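Kevorberg Stadium Seat Cushion, Folding, with Backrest

Item group: ballpark and bleacher seating
Maker: Kevorberg
Pack: single, or case of 8

The Kevorberg is a folding seat cushion with a hinged backrest, made for aluminum and wood bleachers. It opens flat, hooks to the bench from below and folds to a carrying size that fits under most stadium seats. 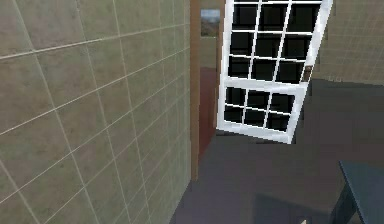
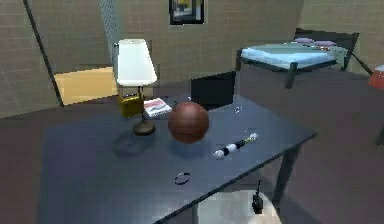
Construction
The seat pad is closed-cell foam in a coated polyester cover. The backrest frame is steel tube, powder coated. The hinge locks at 90 degrees and has one further position, slightly reclined. Straps on both sides limit travel and can be shortened with the slide buckles.

Bench fit
The hook takes planks up to 13 inches deep, front to back. It does not fit molded stadium chairs or benches with a raised rear lip. For those, order the Stiker flat pad, which has no frame or hook.

Load and care
Rated load is 500 pounds, static, on a level bench. Wipe the cover with mild soap and water. Do not machine wash. Store unfolded if the cushion has been rained on, and check the hook screws at the start of each season.

Ballpark rules
Many parks limit seat cushions by width, and a few do not admit any with a metal frame. Check the park's bag and seating policy before travel. The Stiker pad is the safer choice for road trips with several parks on the list.

Ordering
Case orders ship from the Azimi warehouse. Team lettering is available on case orders only and must be approved in writing before printing. Lettering orders for July delivery need artwork in advance; send files to Cremilda Pacheco in the order office.

Replacement parts: hook set, strap pair, slide buckles, cover. Covers for the older two-strap model are no longer stocked.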